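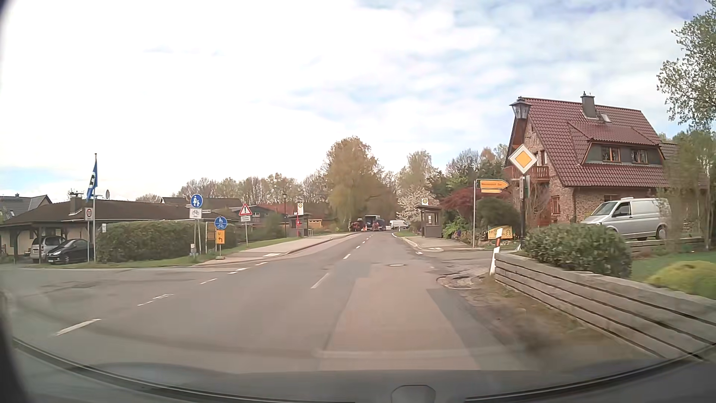

Patched two-lane asphalt road with a lighter strip in one lane and a darker patch beside it; the pavement around the drain cover at the right edge is cracked and broken.

A pavement patch is a limited area of road surface in which the original material has been removed, covered, or filled and replaced with new material. Patches are made to repair local damage such as potholes and edge breaks, or to close an opening cut for work on buried pipes and cables. In the second case the work is usually called a utility cut restoration, or a trench reinstatement in British usage. The term does not cover overlays or resurfacing, in which a full lane or carriageway is treated over a continuous length.

Patches are found on nearly all asphalt roads that have been in service for more than a few years. They differ from the surrounding pavement in age, mix, and density, and in most cases also in color and texture.

Terminology

The line where a patch meets the older pavement is the joint. The joint running in the direction of travel is longitudinal, the one crossing it is transverse. A patch that replaces only the upper layer is a partial-depth or surface patch. A full-depth patch goes down through all bound layers to the base, and sometimes into the subgrade. A skin patch is a thin layer spread on top of the existing surface without excavation.

Iron castings set in the road, including manhole covers, valve boxes, and drain covers, are referred to together as ironwork or street castings. The band of material placed around a casting after it has been set or raised is known as a collar.

Types

Throw-and-roll patch. Material is placed in a hole and compacted by the tires of the work truck or by a small roller. The edges are not cut. The method is fast and is used mainly for emergency repairs in winter, with cold mix.

Semi-permanent patch. Loose material and water are removed, the sides are squared up to sound pavement, and the mix is compacted with a plate or a single-drum roller.

Spray injection patch. Compressed air clears the hole, a tack of emulsion is sprayed in, and aggregate coated with emulsion is blown into place. A layer of dry stone is spread on top so that traffic does not pick up the binder.

Trench patch. Long and narrow, following the line of a pipe or cable. It may run along a lane for the full length of a street or cross it at a right angle to reach a single building.

Casting patch. A square or circular area around a manhole or drain. Square cuts are easier to saw. Circular cuts have no corners from which cracks can start, but need a coring or rotary cutting attachment.

Materials

Hot mix asphalt is the standard material for permanent patches. It is delivered at a temperature high enough to allow full compaction and must be placed before it cools. Small quantities lose heat quickly, and a crew carrying out scattered repairs over a full shift needs an insulated or heated container.

Cold mix contains a cutback or emulsified binder and can be stored in bags or stockpiles. It stays workable at low temperatures but gains strength slowly. Patches made with ordinary cold mix are normally treated as temporary.

Concrete and flowable fill are used below the surface course in trenches where compaction by layers is impractical. Flowable fill must remain weak enough to be dug out later. Mastic asphalt and resin mortars are used around castings, where the width of the repair is small and the load concentrated.

Procedure

The sequence for a full-depth patch in asphalt is broadly the same in most practice:

1. The area is marked out, extending past the visible damage into sound pavement.
2. The perimeter is saw-cut or milled to a straight vertical face.
3. Damaged material is broken out and removed.
4. The base is inspected, replaced where soft, and compacted.
5. Vertical faces are coated with tack coat or hot binder.
6. Mix is placed in layers, each compacted before the next.
7. The surface is finished level with, or very slightly above, the adjoining pavement.
8. The joint is sealed, and any lost road markings are restored.

On a trench patch the surface opening is commonly cut wider than the trench itself. The excess on each side, called a cutback or bench, bridges the zone where the trench walls have loosened. Narrow strips of old pavement left between a patch and the curb, or between two patches, tend to break up under traffic, and many local rules require that they be removed and included in the new work.

Appearance

Fresh asphalt is nearly black because every particle of stone is coated with binder. Traffic wears the film from the upper faces of the stones, and sunlight oxidizes what remains, so the surface turns gray and then takes on the tone of the aggregate. A patch that is darker than its surroundings is therefore often younger, though the rule is not reliable. Mixes made with limestone or pale granite lighten strongly, while basalt mixes stay dark. Aggregate containing iron oxides, such as some porphyries and sandstones, gives a reddish or beige cast.

Two patches lying next to each other may differ in color for any of these reasons, and age cannot be read from color alone. Surveys that need a date rely on permit records or cores.

The difference in color has no structural effect. It can reduce the contrast of lane markings, particularly white lines on a light patch, and in low sun a strong tonal edge may be mistaken by drivers for a step or a marking.

Failure

Patches fail more often at the edges than in the middle. The joint is a vertical plane where bond depends on the tack coat and on compaction close to the face, both of which are difficult to achieve by hand. Once the joint opens, water reaches the base. Repeated freezing and wheel loads then widen the crack and loosen material on either side.

Common forms of distress are:

Settlement, in which the patch sinks below the adjoining surface after poor compaction of the backfill. It is typical of trench patches and usually appears within the first year or two.

Humping, where a patch stands proud after being overfilled or after the older pavement around it has compacted further.

Raveling, the loss of stones from the surface, associated with cold mix and with hot mix placed too cool.

Shoving, a sideways or forward displacement of soft mix under braking wheels.

Secondary cracking, in the old pavement just outside the joint. Corners are the usual starting point.

Castings are a particular weak spot. A cover and its ring are rigid and rest on a shaft that does not settle with the road. The pavement beside them does, and wheels passing over the resulting step strike the collar. Cracks may form in rings around the casting, joined by short radial cracks, until pieces break away. Drains at the edge of the road are exposed to a further effect if there is no curb: the pavement has no lateral support on the side of the verge, and runoff directed to the inlet also washes fines from the soil beside it. Bare soil next to a broken edge is commonly taken as a sign that vehicles leave the pavement there, but shade, salt, and erosion produce the same result.

Inspection and records

Patches are recorded in pavement condition surveys either as a form of distress in their own right or as a neutral feature. Under the first approach even a sound patch lowers the rating of a section, on the reasoning that it interrupts the surface and adds joint length. Severity is then graded by ride quality and by the condition of the joint.

The municipal road inventory of Grarkum is a documented case of the first approach. The survey, prepared by the engineer Remo Auer, covered 45 street sections and logged 700 patches. Of the sections, 76 percent had at least one patch touching a casting. Auer assigned each patch a two-part code, one letter for origin (damage or utility) and one digit for joint condition. The neighboring municipality of Skarnov adopted the code but dropped the origin letter, which its inspectors could not determine in the field without permit records. The two data sets can be compared only by joint condition.

A later edition of the Grarkum manual, printed in August, added a separate line for collars. It also set a minimum patch width of nine inches, below which a repair is entered as crack filling — an unusually low threshold, adopted to match the cutting width of the Hofstetter wheel saw used by the town crew. The Kerik format, a tabular record used for the exchange of street data between towns in the same region, has no field for width and stores area only.

Traffic effects

A level patch with a closed joint has little effect on vehicles. Settled or raised patches increase noise, especially at transverse joints, where all wheels on an axle strike the edge together. Longitudinal joints are less noticeable in cars but can deflect the front wheel of a bicycle or motorcycle. For this reason some specifications keep longitudinal joints out of the wheel paths and away from the outer part of the lane where cyclists ride. A joint directly under the center line satisfies both conditions, although the line itself must then be repainted.

Skid resistance varies with age. New asphalt has a binder film that can lower grip until it is worn off, while bleeding patches, in which excess binder rises to the surface, remain slippery when wet. Grit is sometimes spread on the mix during rolling.

See also

Chip seal
Crack sealing
Frost heave
Manhole cover
Pothole
Road surface marking
Trench backfill

Categories: Pavement maintenance | Asphalt | Road infrastructure | Street utilities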